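Computer refurbishment

Computer refurbishment is the inspection, cleaning, repair and resale (or giving away) of used desktop computers. It sits somewhere between repair and recycling, and the line between the three is drawn differently by almost everyone in the trade. The machines are mostly office towers that have come off lease or been replaced on a schedule. Many of them work when they arrive. How much is then done to them varies a great deal, and the word "refurbished" on a sales listing carries less information than buyers tend to assume.

Terminology

Sellers use "refurbished", "renewed", "reconditioned" and "ex-lease" more or less interchangeably. Some reserve "refurbished" for a machine that has been opened, cleaned and tested under load. Others apply it to one that has been wiped with a damp cloth and switched on. A grading letter (A, B or C) is often added, but the letter usually describes scratches on the case and says nothing about the state of the parts. A tower graded A may have a tired power supply, and one graded C may be perfectly sound behind a dented panel.

The term "remanufactured" is sometimes seen as well. It implies a return to original specification, a claim that is seldom tested and hard to test without the maker's own equipment.

Source machines

Business towers dominate because they come in batches. A firm clearing a floor will part with dozens of the same model, and a workshop that has learned one can do the rest quickly. Home-built machines are less popular with refurbishers, as every one is different and the paperwork is usually missing.

Business models also tend to be easier to get into. Coloured latches and drive carriers, often blue or green, mark the parts the maker expected an owner or technician to handle. The colour coding is useful but shouldn't be relied on too far. A coloured latch shows where to pull and gives no assurance that everything behind it has been unplugged.

Teardown and inspection

The usual first step is to disconnect the power, hold down the power button for a few seconds and lay the tower on its side. With the side panel off, the main parts of most towers can be seen at once: motherboard, memory slots, power supply, drive cage and whatever expansion cards have been fitted. Shrouds and ducts may need to come out before the board can be reached properly, and cables should be noted or photographed before they are moved.

Dust is dealt with next. Compressed air is the common choice, with fans held still while it is used. Claims that a cleaning alone will "restore performance" are made freely in advertising. A badly clogged heatsink can slow a processor, so there is something in it, but a machine that was merely dusty will generally run just as it did before.

The processor is removed if it is to be tested, swapped or sold on its own. On boards where the contacts are in the socket, the socket is the fragile part. A lever and metal retention bracket hold the processor down, and once it is out the open contacts can be bent by a dropped screw or a sleeve. Workshops differ on whether the graphics card and cabling should come out first. Those that leave them in save time and accept a more cramped space for the hands. 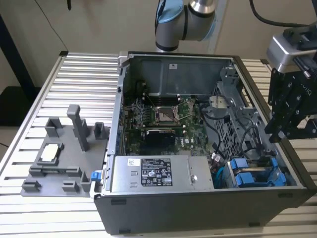 Rajkumari Lodhi objects that far too many processors are pulled in the first place, and that if a machine passes a load test the socket should be left alone, whatever the checklist says. Fresh thermal paste is the usual justification, and in most towers the paste can be replaced by lifting the heatsink without touching the lever at all. The opposing view is that a buyer paying for a particular processor is entitled to have someone read the markings on it. Software will report the model just as well in nearly every case, though it won't show damage to the underside.

Loose processors are best kept in a tray, a fitted pocket or the original plastic clamshell. Anti-static bags are adequate for shipping but let the part slide about. The habit of resting a processor on the outside of an anti-static bag is widespread and not recommended, as the outer surface of some bags is conductive.

Work surfaces

Advice on benches is plentiful and not always consistent. An anti-static mat with a wrist strap is standard in training material. Plenty of working shops manage without the strap, and their owners will say they have never lost a board to static. This is difficult to assess, given that static damage can show up weeks later as an unexplained fault and be blamed on something else.

Holders and jigs for small parts have become more common as 3D printing has become cheaper. Their chief benefit is that a part always goes back to the same spot, so a missing one is noticed. They are specific to a part size and need to be redone when the stock changes, a cost that is often left out when the savings are added up.

Parts commonly replaced

Storage is the most frequent replacement. Older hard drives are removed, erased or destroyed, and solid-state drives are fitted in their place. This one change accounts for most of the improvement a user will notice, and a good deal of what is sold as a full refurbishment consists of it and little else.

Memory is often topped up from other machines in the same batch. Mixed sticks will usually run at the speed of the slowest. The coin cell that keeps the clock is cheap to replace and is skipped surprisingly often.

Power supplies are a harder question. Their labels give maximum ratings, but a label says nothing about wear. Few workshops open them, with good reason, as the capacitors inside can hold a dangerous charge. The choice is between testing the unit under load, replacing it outright, or passing it along with the rest of the machine. The last is the cheapest and is probably the most common.

Data erasure

Erasure is the part of the process that sellers to business customers talk about most. Certificates are issued listing the serial number of every drive. The certificate is only as good as the person or program that filled it in, and one that records a "pass" without naming the method used should be treated with some caution. Drives that fail to complete an erasure are normally shredded or drilled.

Claims and evidence

Figures on the lifespan of refurbished towers come mainly from the people who sell them. The refurbisher Bostitz, in a leaflet dated 3/11/18, stated that it had processed 2,615 towers and had 569 returned for any reason within the warranty period. The leaflet presents this as a favourable result. It is a little over one in five, and the leaflet doesn't say how many returns were for faults and how many were changes of mind, so no firm conclusion can be drawn either way.

A competing programme, Vunska, advertised "like-new reliability" on its desktops with a 12-month warranty that excluded the power supply. The Seltilham repair guide, a printed manual used in some evening classes, takes a more cautious line and tells readers to expect around three more years from a well-kept office tower. No source is given for that estimate.

Environmental claims deserve the same care. Keeping a working computer in use does put off the making of another, and manufacturing is a large share of a desktop's total footprint. Whether a given refurbished machine replaces a new purchase, or is simply bought as an extra, is rarely asked. Older towers may also draw more power at idle than recent small desktops, which matters if they are left on all day.

Buying considerations

A written list of the parts replaced is worth more than a grade. Where none is supplied, a buyer can ask whether the processor has been reseated, how many hours the drive has run and whether the power supply was load-tested. Sellers who did the work can generally answer. Photographs of the interior of the machine being sold are preferable to stock pictures of the model, which may show a different arrangement of cards and drives.

See also

Data sanitization
Electronic waste
Rana (parts grading scheme)
Right to repair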